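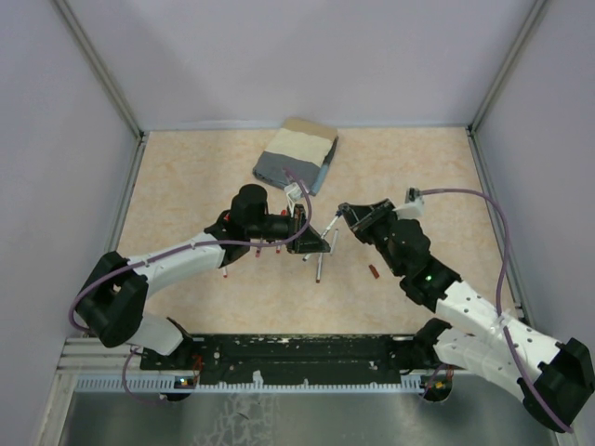

Figure 3. Both arms at work on the pens task, with the folded cloth at the back.

Section 7: Recording your pen examples

I'm assuming you've done the homing steps and both arms answer when you move the leaders. If one doesn't, go back to Section 2, don't try to fix it from here (I've lost whole afternoons that way).

1. Fold the cloth and put it near the middle of the far edge. A bit crooked is fine! I stopped straightening mine in December and the Skisari model copes better for it.

2. Scatter the pens between the arms and off to the left. Let them overlap. Leave a loose cap out on the open side if you like, I usually do.

3. Check the purple cables before you touch record. Each one needs enough slack for the wrist to turn right over, and the one on the right arm gets a piece of tape partway along the forearm.

Caution: go slowly the first time you roll either wrist. Gilang Yusof pulled a connector half out on our second day and we had 268 episodes with one camera view missing.

4. Press record, count to two in your head, then start moving. The trainer likes a bit of stillness at the front.

5. Pick up one pen by its end with the right gripper and bring the left one in close before you do anything clever. Keep the fingertips low but don't scrape them along the table, it marks the surface and the motors grumble.

6. If you fumble a pen, keep going and try the grab again. Those are good examples, and Temitope Mohammed will thank you for them. If you bump the cloth, though, finish up and tag the episode "cloth moved".

7. Park both arms, press stop, and type your initials and the colour of the pen you started with.

Note: take a break after about 40 minutes. My own episodes get noticeably sloppier past that, and the model picks up every bad habit I've got.

Upload to the Junivwood folder when you're done, and leave the Hodstead one alone, it's only for checking. Stelios Gavalas can reset your login if it's locked you out again.

Section last changed 4/26/23 (new tags in step 6).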